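4.2 Bag packing with two arms

The second task tests how the policy divides work between the arms. One arm must keep the opening of a soft bag accessible while the other picks up food items and puts them inside. We collected 1330 demonstrations and kept 1087 of them after checking. Training used 2000 steps per stage, with the same settings as in Section 4.1. The bag was placed by hand before each trial, and its pose was not measured — the policy sees only the camera images.

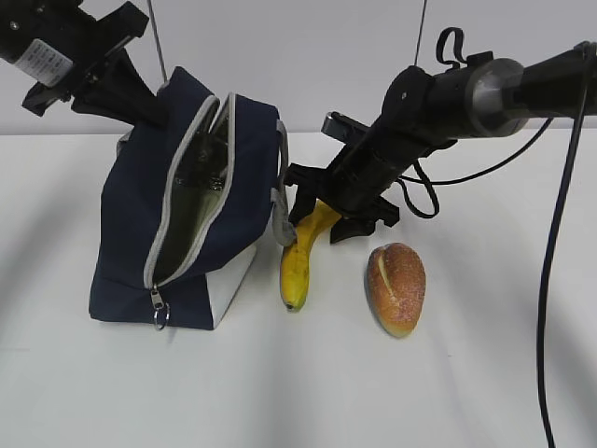
Figure 4. Bag packing task with a banana and a bread roll.

We ran 100 trials for each policy. A trial is counted as a success only when all items are inside the bag and both grippers have let go.

Contact: Hsin-yi Hsu, Vatura | Back to top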